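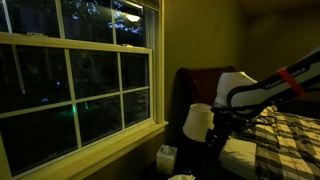

## Stopping drafts at a double-hung window

Do this before you move the bed back. You need to reach both sides of the sash.

1. Raise the lower sash and vacuum the sill and side channels.
2. Wipe the channels with a damp rag and let them dry overnight.
3. Measure the width of the sash. Ours took nearly 86 inches of foam tape for the bottom rail and the two sides.
4. Stick the tape to the underside of the bottom rail. Press each section for 5 seconds.
5. Close the sash and turn the lock. If it won't catch, the tape is too thick. Arkel sells a thinner one.

Tie up the blind wand or cord while you work. Old paint may contain lead, so test before sanding. Replace the tape every 2 years, in July if you can.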